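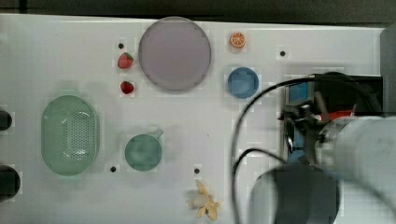 Guider le bras à la main irait toujours plus vite, m'a-t-on fait remarquer à la première relecture, et la télécommande ne servirait qu'à garder les mains de l'opérateur loin de la table. La remarque est bonne, et je l'aurais faite moi-même avant de passer un hiver entier sur Brornar ! Je reprends donc les deux façons de montrer la tâche, dans l'ordre où je les ai pratiquées, parce que mes résultats se comprennent mal sans ce détour.

4.2 Montrer la tâche : à la main ou à distance

J'ai commencé par le guidage direct. On met les articulations en mode souple, on attrape le bras près du poignet et on l'emmène où l'on veut. C'est agréable, on sent tout de suite quand un doigt de la pince accroche un objet, et un débutant s'y retrouve en une matinée. J'ai enregistré 500 démonstrations comme ça. Le souci, c'est que ma main et mon avant-bras passent sans arrêt devant la caméra du dessus (et parfois mon épaule, quand l'objet est loin). Le réseau apprend alors sur des images où il y a quelqu'un, puis on lui demande de travailler sur des images où il n'y a personne. J'ai essayé de masquer mes bras après coup, avec un succès que je qualifierais de modeste.

Rechercher dans les articles Mots-clés, auteur, titre OK

Avec Arley, notre poste de télécommande, le problème disparaît : je m'assois à côté, je tiens une petite poignée, et le bras suit. En échange, je perds le toucher. Les premiers jours, je serrais beaucoup trop, ou bien je fermais la pince à côté de l'objet avec une belle assurance. La vue du poignet aide énormément pour ça, bien plus que la vue d'ensemble – je ne regardais pratiquement plus que celle-là au moment de fermer les doigts.
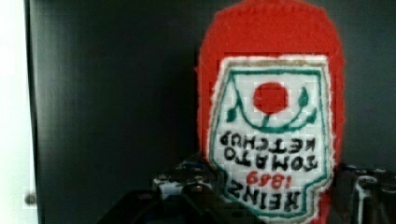

Pour les objets hauts, j'ai pris l'habitude de marquer un petit arrêt juste avant la fermeture, le temps de vérifier que les deux doigts sont bien de part et d'autre. Cet arrêt se retrouve dans les données, et la politique apprise le reproduit fidèlement, hésitation comprise ! Au début cela m'agaçait. J'ai fini par le garder dans le protocole, en demandant simplement à chacun de le faire court.

Au total, 1901 démonstrations ont été enregistrées avec Arley. J'en ai écarté 132 à la relecture, surtout des départs ratés, avec la poignée mal recalée ou la pince déjà à moitié fermée. Les reprises en cours de geste, elles, sont restées : quand l'opérateur rate sa prise, recule et recommence, c'est une information précieuse, et je regrette d'en avoir jeté plusieurs pendant les essais préliminaires.

Reste la disposition des objets. La figure 4 donne une vue de dessus de la table, avec la passoire, les fraises, l'assiette, le petit four et le ketchup posé dessus.

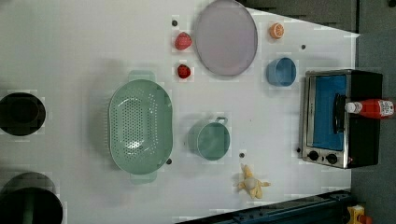

J'ai d'abord laissé chaque opérateur placer les choses à son idée, et c'était une erreur : on range tous un peu de la même manière, en laissant de la place autour de ce qu'on va saisir. Le tirage est maintenant fait par un script de chez Rizvi, qui propose des positions parfois franchement pénibles. On râle, on les joue quand même.

Je n'ai pas mélangé les deux jeux pour l'entraînement principal. Fedura, le modèle décrit en section 3, part des seules démonstrations à distance ; celles faites à la main servent à un second entraînement, limité aux positions articulaires, sans les images. Il faut environ une nuit pour chacun sur notre machine. La comparaison directe est donc un peu bancale, je le reconnais volontiers, et la section 5 précise pour chaque tableau quel jeu a été utilisé.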